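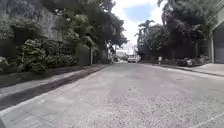
Kobina Odoi reckons no machine does a whole street yet, only the easy middle of it, and he would still send a broom out behind.

Fair. Set up the Brillska sweeper with that in mind.

4. Walk the route first. Both kerbs.
5. Set the kerb gap to 16 cm. Lock the dial.
6. Gutter brush DOWN for grit, UP for stones. It won't choose for you.
7. Press Start, stay within sight.

Caution: stops dead at code 123. Lift out whatever is jamed, then restart. 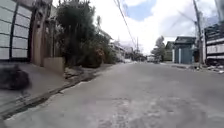
Fig. 2. Gutter with loose debris, left side. Hand clear before step 7.

Note: rubble is still a shovel job. Hopper full at 400 litres, empty it befor the next street.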